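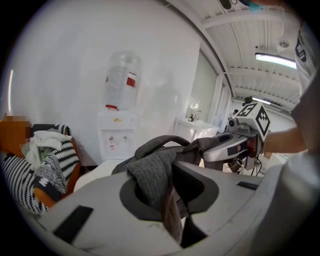

The jumper drawer, and other winter business

Every October I take the woollens out of the loft, and every October I find that something has been eating them. Last year it was the green cardigan from Campos, which I had saved up for and worn twice. This year it was the navy one with the good buttons. The moths of Dradcombe have expensive taste and have never once touched the acrylic.

A few of you asked after the last newsletter how the mending evening at the hall went, so I may as well put it all in one place. We had 8 people and one iron. The iron was slow to warm up, and so were most of the people. By the second pot of tea we had darned five elbows, shortened a pair of curtains and agreed that one hat was past saving, though its owner wore it home.

The chief lesson of the night concerned washing. It seems half the village puts wool in at 30 degrees on whatever setting the dial happens to be pointing at, then blames the machine when a man's large comes out fit for a teddy bear. It's the rubbing that does it, along with the sudden changes in temperature. If you have a wool cycle, use it. If you don't, use the sink, a small squirt of the proper liquid and more patience than I have. Don't wring. Roll the thing in a towel and kneel on it, which is also the most exercise I get between now and the spring.

Drying comes next, and this is where marriages suffer. A wet jumper hung on a line will grow to the knees. Lay it flat on a rack, pull it gently back to the shape you remember and leave it alone. It'll take up the whole of the spare room for two days. Visitors can sleep around it.

As for bobbles, I've been converted to the little comb. I had one of those battery shavers for years and it was very satisfying right up until it made a hole in the front of my best Prurkska pullover, at a spot no brooch could decently cover. The comb is slower and you feel like you're grooming a pony, but it only takes what is loose. Go one way, keep the cloth flat on a table and stop before you start enjoying it.

Vega Pacheco brought along a bag of odd yarn and showed us how to do a visible darn, where you pick a colour that doesn't match and pretend you meant it. I can recommend this to anyone whose darns are going to be visible whatever they do. Mine is mustard on navy and has been taken for egg by two separate people. Vega's own was so neat that we passed it round the table and it came back with tea on it.

Now, moths. I've tried lavender, cedar balls, conkers and a strongly worded talking-to. The lavender made the drawer smell like my aunt, and the moths must have been fond of her. What has worked, as far as anything has, is dull: wash things before you put them away, hoover the corners of the drawer, and bag up anything you would cry over. You can also put a suspect jumper in the freezer for a fortnight, sealed in a bag. Do tell the rest of the household. Ours went looking for peas and had a nasty turn.

Storage is a matter of folding. Hangers give knitwear a pair of pointed shoulders that no amount of steam will shift, and you'll spend the winter looking as though you're about to take flight. Heavy things go at the bottom, light things on top, and the one you want will be underneath all of them.

The next mending evening is on 18th December in the back room of the Grovirier, from after tea until they want the tables. Bring your own needle and something with a hole in it. There's a box of spare buttons if you need them, none of which match. The charge is £2 towards the heating, and there will be mince pies if I remember to take them out of the freezer, where they're currently under a cardigan.

If anyone picked up my small scissors by mistake last time, the ones with the bent tip, I would like them back. No questions asked, though I do have a fair idea.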